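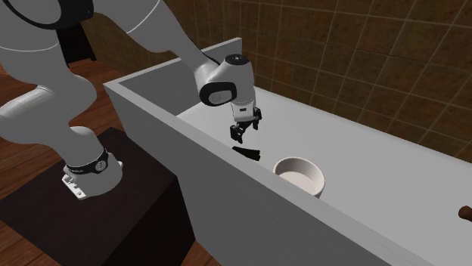 Grasp Pose Selection Inside a Deep Basin: A Simulation Study

Mal-soon Hwang
Final project report, Robot Manipulation Laboratory course
Submitted 2021-06-04

Abstract

This report compares four rules for choosing a grasp pose when the target object lies on the floor of a deep, straight-walled basin. All trials were run in the Halix simulator with a single arm, a two-finger parallel gripper, and a base fixed outside the basin. Of 1633 trials, 1177 ended in a successful lift. Most failures were failures to reach a pose without touching the basin, and most of those involved the gripper body or the wrist. Rules that took wall distance into account before planning did better than the rule that ranked grasps by contact quality alone. The advantage was largest for flat objects near a wall and small for objects in the open part of the floor.

1. Introduction

Picking from an open table gives the arm a wide choice of approach directions. A basin removes many of them. The forearm has to pass over the near wall, the wrist has to stay clear of the far wall, and the gripper has to come down nearly straight if the object is close to a corner. A grasp that scores well on finger contact may be out of reach for the rest of the arm.

The course exercise in December used a grasp ranker that looked only at the object. It worked on a flat surface and dropped off sharply once the surface was replaced with a basin. The planner was blamed at the time. When the logs were read again for this project, the planner had correctly rejected most of the proposed poses, and the time limit ran out before the ranker offered a usable one. The question for this project is therefore where in the pipeline the walls should be considered.

2. Setup

2.1 Scene

The basin is a long white box the size and shape of a bathtub, modeled without a drain or faucet. It stands in a room with a wood floor and a wall of square brown tiles. The arm is mounted on a dark stand placed against the outer face of the near wall, so that every reach into the basin crosses that wall from above. The view at the head of this report was rendered during a trial with the flat bar as target and the bowl as distractor, at the point where the gripper is over the bar with its fingers not yet in contact.

Seven layouts were taken from the Montoya scene set. The layouts differ in where the target and the distractor are placed. Basin geometry and base position are the same in all of them. Layouts 1 to 3 put the target in the open part of the floor. Layouts 4 and 5 put it near the far wall, layout 6 near the near wall, and layout 7 in a corner.

Room materials have no effect on the physics. They were left in because the same scenes are used by another group for camera work, and keeping one version of each file was simpler.

2.2 Objects

Targets were a flat black bar, a white round bowl, and a small upright block. The bar is the hardest of these. It is short and low, so the fingertips must come close to the floor before closing, and there is little height over which they can make contact. The bowl was grasped by its rim. The block was included as an easy case.

2.3 Software

Motion planning was done with Skaro, using its default sampling planner and the collision checker supplied with it. Collision shapes for the arm links were the simplified hulls that come with the arm model. The basin was represented by flat boxes, one for each wall and one for the floor. A first version used the visual mesh of the basin as a single convex shape, which filled in the interior and made every pose inside it a collision. This cost several days and is noted here for anyone reusing the files.

Jobs were run on the Gollthorpe cluster in batch mode. Random seeds were stored with each trial so that any failure could be replayed.

3. Method

Candidate grasps were generated the same way in every condition: antipodal point pairs were sampled on the object surface, and a gripper pose was built for each pair at several approach angles. The four rules differ only in how the candidates are ordered before they are passed to the planner.

Rule A, contact only. Candidates are ordered by the contact score. This is the ranker from the December exercise.

Rule B, vertical first. Candidates are ordered by the angle between the approach direction and the vertical. Contact score breaks ties.

Rule C, wall clearance. For each candidate, the smallest distance between the gripper hull and any basin wall is computed. Candidates below a fixed clearance are dropped, and the rest are ordered by contact score.

Rule D, wrist clearance. Same as rule C, but the hull includes the wrist and the last link of the arm. One inverse kinematics solution is computed per candidate to place these links, and candidates with no solution are dropped.

The planner received candidates one at a time until a path was found or the time limit was reached. The limit was the same for all rules and included the time spent on ordering. After a path was found, the arm moved to a pose above the object, descended in a straight line, closed the fingers, and lifted.

A trial was counted as a success if the target was above the top edge of the basin at the end of the lift and still held after a short wait. Failures were labeled by the first event that stopped the trial: no path found, contact with a wall during motion, contact with the distractor, missed grasp, or drop.

4. Results

4.1 Overall

Across all rules, layouts, and objects, 1177 of 1633 trials succeeded, a rate of 72.1 percent. The remaining 456 trials failed. Trials that ended in a simulator error were removed before counting and are not part of either figure. The removal left slightly uneven totals between conditions, so the comparison below is by rate within each condition.

Rule D had the highest success rate, followed by C, B, and A. The order was the same for the bar and the bowl. For the block, rules B, C, and D could not be separated.

4.2 By layout

In layouts 1 to 3 the choice of rule had little effect. Rule A lost some trials to missed grasps on the bar because it preferred tilted approaches in which one fingertip reached the floor early and pushed the gripper off line.

Layouts 4 and 5 produced the clearest differences. With the target near the far wall, rule A often proposed poses whose gripper body overlapped the wall. The planner rejected them correctly, and the trial timed out. Rule B avoided most of these. Rule C avoided nearly all of them but still passed on poses in which the fingers and palm were clear and the wrist was not. Rule D removed those as well.

Layout 6 was different. The limiting part there was the forearm, which has to fold steeply over the near wall to bring the gripper down close to the base. None of the rules models the forearm, and all of them lost trials for lack of a path. Rule D did somewhat better than the others, probably as a side effect of requiring an inverse kinematics solution.

Layout 7, the corner, was the worst for every rule. For the bar lying parallel to the long wall, the only workable finger placement is across its ends or with one finger between the bar and the wall. The second option needs more space than the layout provides, and the first exceeds the gripper opening for some bar orientations. These trials are better described as infeasible than as failed, but they were kept in the totals because feasibility was not checked in advance.

4.3 Computation time

Rule D spends more time per candidate than the other rules. In open layouts this made it slower overall, as nearly any candidate would have been accepted. In layouts 4, 5, and 7 it was faster than rule A in total time, because fewer planner calls were made and each failed planner call is expensive compared with one inverse kinematics query.

5. Discussion

The results support moving the wall check ahead of the planner. Rule B is worth noting because it needs no model of the basin and recovers much of the loss of rule A. A group with limited time could start with it.

The main weakness of rule D is that it uses a single inverse kinematics solution. A candidate is dropped if that one solution brings the wrist near a wall, even if another arm posture would be clear. Some dropped candidates in layout 5 were checked by hand and had a valid second solution. Sampling more solutions would fix this at a cost in time that was not measured.

Several limits apply. Object poses were read directly from the simulator, so there is no perception error. Friction was set to one value for all contacts. The base position was fixed, and the poor results in layout 6 suggest that moving the stand a short distance along the wall or away from it could matter as much as the ranking rule. Only one distractor was present in any trial, and contact with it was too rare to analyze.

6. Further work

The next step is to add the forearm to the hull used in rule D and repeat layout 6. A feasibility check for layout 7 should be run before any new trials there, using a dense grid of gripper poses with no time limit. The clearance value in rules C and D was chosen by trial on layout 4 and should be swept across all layouts. Scene files, seeds, and failure labels are stored in the course repository under the project folder, with the corrected basin collision model.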